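Bring a bag to the Tomoana swap table

The clothing and fabric swap is back at the Tomoana hall on 27/02/2020, from 4 until 6. Drop off up to 25 items per household. Clean clothes, curtains, sheets and bags are all fine. Shoes and pillows are not, as we have no room to store them.

We took in 102 pieces in January and most found a new home. Cloth bags went first, so please look through your closets for any you can spare. Check the pockets and lining before you hand them over.
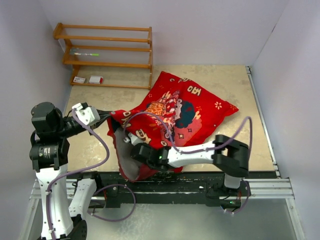
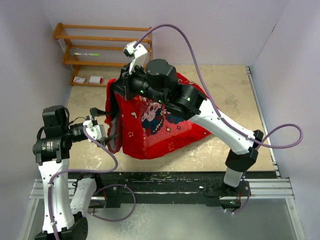

Mending help

Fumiko Oshima will be at the side table with thread and patches. She can fix small tears and loose straps while you wait. Zippers take longer and need to be left with her. Call Hamish Mudgway if you can lend a sewing machine.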